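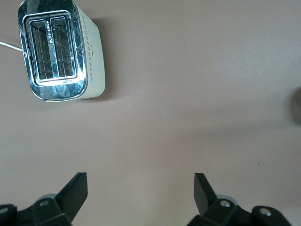 The toaster from above, with our robot's two gripper fingers at the bottom.

How Do You Teach a Robot to Make Toast?

Hi! I help run the after-school robot club at Dreltasgate, and I get a lot of letters from kids who want to know what we do all afternoon. Mostly we make toast. Well, we try to make toast. This year our big project is teaching a robot arm to put a slice of bread in a toaster, and I'm going to tell you how it works, because it is much harder than it sounds and also a lot more fun.

Our robot's name is Ralar. The kids in the club voted on it, and no, it doesn't stand for anything. Ralar is one arm with a gripper on the end. A gripper is a robot's hand, and Ralar's has only two fingers. They're dark plastic with flat tips, and all they can do is move closer together or farther apart. Try it yourself! Hold your thumb and pointer finger out straight like a crab claw, don't bend them, and pick up a pencil. Now pick up a slice of bread without squishing it. Now try to button your shirt. (Tell me how that goes.)

Ralar sees with a small camera up near the gripper, like having an eyeball on your wrist. When I first heard about wrist cameras I thought it was the silliest place for an eye. But think about it. If your eye is on your wrist, it goes everywhere your hand goes! You get a really good look at whatever you're reaching for, and you always see your own fingertips.

What does Ralar see?

Look at the top of the toaster. It's chrome, and chrome is almost a mirror. You and I look at all those streaks and blurry shapes and our brains say "oh, reflections" and forget about them. A robot doesn't get that for free. To a computer a picture is a giant grid of numbers, and each number says how bright or what color one tiny dot is. A bright streak on the metal is just a bunch of big numbers. Is it part of the toaster? Is it a light? Is it a third slot? Ralar has guessed all of those.

The side of the toaster is easier. It's pale and not nearly so shiny, and it has little dark diamond dots in neat columns. One of our younger members noticed that the dots seem to squeeze together as the side slopes away from you, which is called perspective, and it's a clue about which way the toaster is facing. I was so proud I did a little dance.

Then there are the slots, and those are the part we care about most. They're two long gaps with wires and grids inside. The bread has to go in straight. If it's tilted even a little, it bumps the rim and stops, and then Ralar keeps pushing, and then we have a bent piece of bread. We use old bread for practice — the very dry kind — and the birds outside the club get none of it, sorry birds, because it's been handled by a robot and by 12 kids.

So how does it learn?

There are two main ways to get a robot to do something. The first is to write down every move. Go up this far, turn this much, open, close. We did that in October, and it worked great until somebody nudged the toaster. Ralar went right to the old spot and let go of the bread in midair. Plop.

The second way is to show it. A kid steers the arm with a controller, and while they steer, the computer saves what the camera sees and how the arm moves. We call one full try a demo. After lots of demos, we give them all to a learning program, and the program looks for patterns. When the slot looks like this, people usually move like that. It's a bit like learning to tie your shoes by watching your big sister do it over and over and over.

How many is lots? We have 371 demos so far. I've read about projects that use 3000 or more, so we have some steering to do!

We also change things between demos on purpose. We turn the toaster, slide it over, put something else on the table, switch off a lamp. If every demo looked the same, Ralar would only know how to make toast in exactly one place, and we'd be right back to plop.

Safety stuff (please read this part)

Our toaster is never plugged in while Ralar is practicing. Never ever. A toaster has parts inside that get very hot and carry electricity, so you don't put a robot finger in there when it's on, and you don't put a fork or a knife or your own finger in there either. We also have a big red stop button, and one kid has the job of sitting next to it with nothing else to do. Everybody keeps their hands off the table when the arm is moving. Long hair gets tied back.

Is it working?

Sort of! On 13 May 2021 Ralar got the bread all the way into a slot 5 times in one afternoon, and the cheering was so loud that the chess club came over to complain. There were plenty of misses too. We write down the misses in a notebook and draw what the bread did, and I think the drawings are my favorite thing in the whole club.

Later on we're taking Ralar to the Como Robot Fair, where clubs show off what they've built. We entered the Tkachenko Kitchen Challenge, and you get points for bread in the slot and extra points if you can explain how your robot learned to do it. My kids could explain it in their sleep.

Try this at home

You need a friend, a scarf, a slice of bread and an empty shoebox. Have a grown-up cut a slot in the lid a little wider than the bread. Put on the scarf as a blindfold and hold the bread with just two straight fingers. Your friend is the camera and tells you which way to move. "Left" and "right" are allowed, "no, the OTHER left" is allowed, grabbing your arm is cheating. Then trade places and turn the box a little before you start again.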